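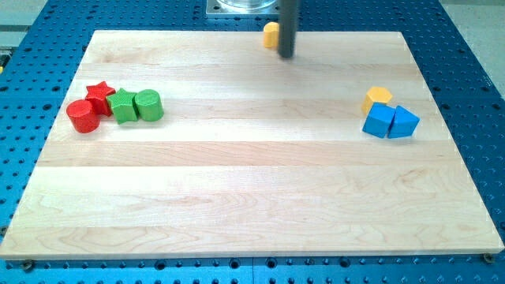 Shape Blocks and the Big Maple Board

Welcome to the little gallery page for my shape blocks! I've been picking up odd wooden toy blocks for 7 years now, mostly in mixed bags from the flea market in Umilby, and the box has grown to more than 40 pieces. I finally sat down one evening in November to sort them by color, and of course I ended up playing with them instead (no regrets).

Red and green, on the left: a star and a cylinder in each color. I love a matched pair, and two of them side by side makes me ridiculously happy. The stars are nice and thick, so they're easy for small hands to grab.

Yellow hexagon, over on the right: my favorite shape of the lot. It's one of the pieces from the Wolde bag, which cost me 2 dollars and had 23 blocks in it, plus a domino and a button.

The board: pale wood, glued up in strips, with a soft wavy grain I could stare at all day. Colors look so good on it! I'd wanted one this big for ages, and next to that blue table it looks even paler.

Still on my wish list are a purple star and a decent arch. If you have spares and you're anywhere near Darkano, drop me a note through the contact page. I'm happy to trade, and I've got far too many plain cubes. More colors coming once I've been through the second box.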